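December, late morning

Paper bags again. Wonavia have sent a new box of the brown ones with the twisted rope handles and say the paper is heavier than the last lot. I put an old one and a new one on the scales and couldn't tell them apart, so I'm treating "heavier" as something a salesman says until I see a figure with a unit after it.

What I want from this week is a plain answer on whether a bag packs better lying down or standing up. The Gellura note claims lying down is kinder to the handles and to the bottom seam. It quotes 1,000 packs with hardly a tear. It doesn't say what went in them, how full they were or who decided what counts as a tear, and I have seen a seam split with two tins in it.
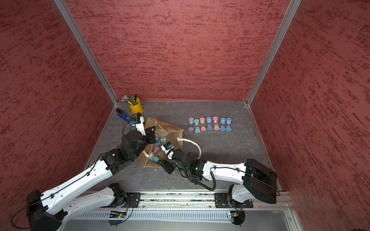

My objection to lying down is the mouth. A standing bag holds itself open once the base is square. On its side the top layer sags and whatever goes in next catches on the edge, which is where I'd expect the paper to go first. The handle is a nuisance as well: it wanders over the floor and gets trapped under things. Soriano's answer is to tape it back. Fine for a trial, but I don't believe any shop would bother, and then we've tested a taped bag that doesn't exist.

Plan is 80 on their side and 80 upright, same contents, same order, handles left alone. Old stock for both so the paper question stays out of it. Tear means I can see daylight through it. Creases don't count, whatever the Nustard sheet says about "early failure".

There are 291 of the old bags left on the shelf, enough for both sets and a repeat if the first lot looks too good.

To do: wipe the grey floor panel before starting, grit scuffs the paper and I'll end up arguing with myself over marks. Ask Gellura for their raw sheet. Not holding my breath.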